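Grusholm Builders Help > Arms and Grippers
Printed fingers or padded fingers for small gears on a rail? Also wrist cam vs side cam

Posted by tealbench, March 14, 2023

Hi all, quick one, need to order parts soon. Two arm setup, table top, building a little gear assembly on a piece of aluminum extrusion. Pins go in the rail, gears go on the pins. One arm does gears. The other one is supposed to hold the rail steady or hand stuff over.

I have been swapping between two sets of fingers. Set one is the Plistside fingers, dark gray, stepped shape with a blunt tip, very stiff. Set two is the Lerkasby finger with the rounded padded end. Same controller for both (Moncrieff, stock settings, grip force at 25 percent).

Over 26 tries each the stiff ones dropped more gears, but the padded one seems to let the gear tilt. A tilted gear does not go on the pin, it just sits on the edge and then I have to stop the run.

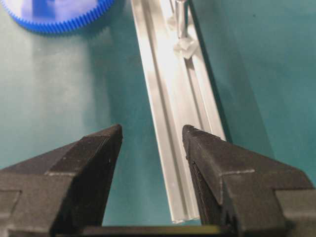 Wrist camera is my other question. I like it for the last bit of the move, it is right there and it goes wherever the arm goes. But the fingers eat up the whole lower half of the view, and with the rail running down between the two tips I get the fingertips nice and sharp while the gear off in the corner is soft. The rod and the clear block up at the far end, same, soft. So for lining up on a pin I am not sure I trust it. Is that a focus thing I can fix or do people just add a second camera?

Things I tried already:
slower approach, helped a little
grip force up to 40, gear popped out sideways
tape on the stiff fingers, came off after one afternoon
turning the exposure down, no difference I could see

Budget is not huge. The full Plistside kit with a new wrist mount is 1850 and I do not want to spend that if a cheap fix does the same.

Posted by rail_and_pinion

Had almost the same setup last July. Short version, keep the padded finger, fix the tilt another way.

Tilt comes from where you grab, mostly. If you pinch a thin disc by the face with one soft pad, the pad gives and the disc rocks. Grab closer to the center. If there is hardware in the way on the other side, move the bracket before you move anything else. I wasted two weekends changing pads when my backing plate was a hair out of square.

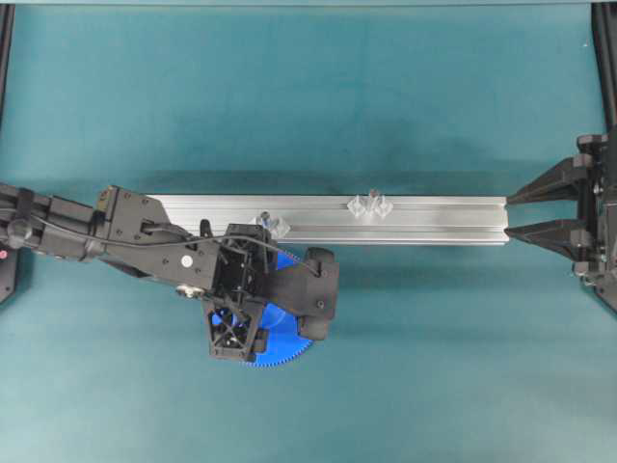
Also check how far down you are holding it from the rail before the lift. I had mine starting too close and the first motion was a scrape every time, which looks exactly like a bad grip in the log. Give it more room, lift straight, then go across. Two separate moves. The Moncrieff likes to blend them if you let it, there is a setting for that under path, I forget what its called. Blend or smooth something.

Grip force 25 is fine. I run lower than that. Going up to 40 on a disc was never going to end well, sorry.

As for the stiff fingers, dont toss them. They are better for the rail. Put those on the arm that holds the extrusion and the padded one on the arm that does gears. No law says both arms need to match.

Posted by mkfive

just buy the kit, life is short

Posted by oldbenchdog

Going to skip the fingers, the reply above covers it. Camera part.

Wrist cam with fixed focus will always be sharp at one distance and mush elsewhere. If yours is sharp at the fingertips thats what you want for the grab. For lining up on the pin you want a second view that does not move. Fixed one, close in, looking at the pins side on or from above. Mine cost less than a set of fingers.

Set it tight. People mount the side camera way back to see the whole table and then wonder why they cant see whether the pin is straight.
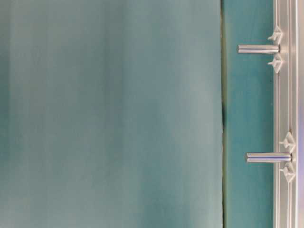

Photo: Grusholm Builders Help, user upload

A view that close gives you the whole pin, base to tip, and the clips on both sides of it. You can draw a line down the pin and another down the rail groove and get your angle from that. Shiny pins will give you a bright streak along the length. Some folks hate it, I use it, its an easy straight line to find. If it blows out, move the lamp before you touch the software.

Downsides:
it only sees one stretch of rail and the table next to it, so a gear that got dropped farther out is invisible to it
bump the mount and you redo the calibration, every time
one more cable

Keep the wrist cam for the grab. Use the fixed one for the last part of the placement. Switch between them when the gear gets over the rail. On the Moncrieff thats a trigger in the step list, took me an evening to get it to behave and most of that was me having the two camera names swapped.

On the 1850 kit, the wrist mount in it is nice but it will still put the fingers in the bottom of the picture. You could tilt the mount up some and get a bit back. Print a wedge first and see if you like it.

Posted by tealbench

Thanks, this helps. Mixed fingers did not even cross my mind. Going to sqaure up the bracket first, then split the moves, then look for a small fixed camera. Will post numbers once I have another 26 in. Not buying the kit yet, sorry mkfive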